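Slaoui open afternoon: two hours of other people's error messages

The invitation said doors at two, and at two the doors were locked, with a dozen of us in the car park looking at a keypad. Slaoui writes software for robot arms. I make no comment beyond saying that we got in at ten past, when somebody came out for a cigarette.

It was a Sunday, which I suppose is when a building like that can be shown without stopping anyone's work. There was tea in an urn and a plate of shortbread that had gone by the time I'd signed the visitors' book. Then we were split into two groups and mine went upstairs first, to the planning people.

Stellent is their motion planner, and most of what Slaoui sells is Stellent with somebody else's logo on it. You give it a robot, a goal and a rough idea of what's in the way, and it comes back with a path. The demo was on a big screen: a stick-figure arm threading itself through a lot of grey boxes. It tried 3,000 candidate paths for one reach, drew them all in pink, threw nearly all of them out, and kept one that looked to me just like its neighbours. I asked why that one. The answer took a while and involved elbows. As far as I followed, the shortest path is often one that leaves the arm folded up so badly it can't make the next move, so the planner now looks a step ahead and charges itself a penalty for getting into a knot. I could do with something like that for parking.

The part I liked was the replay tool, which was added to the tour as an afterthought and is called Steltska. Every run gets logged, joint positions, camera frames, planner decisions, the lot, on one timeline that you can drag back and forth. When a run fails you drag it back until things stop being wrong. They had a list of failed runs up, 1,063 of them, sorted by cause, and the largest heap by a long way was labelled "other". A man in our group laughed at that, clearly a fellow sufferer. You can also take a logged run, change one setting in the planner and see where it would have gone instead. I'd buy that tomorrow if they sold it separately. They don't, and I asked twice.

Perception was down a corridor and a bit less polished. The trouble with taking old computers to bits, which is the job they've been setting themselves, is that no two turn up in the same state. Cables are the worst of it. A camera sees a cable as a thin wandering thing with no particular shape, and the planner would like to know whether it counts as an obstacle or can be pushed aside. For now the software sorts everything into solid, bendy and don't know, and "don't know" is treated as solid, so the arm is extremely polite around anything it hasn't met. There was a long discussion about shiny metal, and what it does to depth readings, that I'm afraid I spent looking for the shortbread.

Downstairs, finally, the hardware. The arm reaches straight down into a desktop tower laid on its side with the panel off, a Dell going by the board, and there's a camera or sensor module on the gripper so it can look at close range before committing itself.
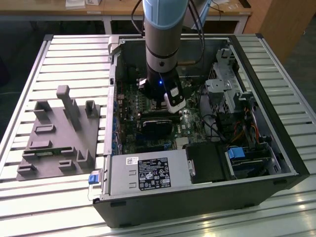 What I hadn't grasped upstairs is how little of the software is about moving. Most of it is about deciding whether it's safe to move yet. The approach is slow on purpose, and the last bit before contact is handed from the planner to a separate force controller, which doesn't care where it was told to go and only minds how hard it's pressing. The handover between those two has its own settings file, 152 lines long, and I was told with some feeling that every line had been somebody's bad week. One of them is a timeout of 90 milliseconds that they're scared to change. I have a few of those at home.

Questions overran. Someone wanted to know if it could do laptops (glue, apparently, so no) and someone else wanted to know if it could do his loft. We were given a pen and a leaflet about Stellent, in which the pink lines have been redrawn in corporate blue. The next open afternoon is down for February and you have to book. If you go, do the upstairs first, take a jumper for the ground floor, and get to the urn early.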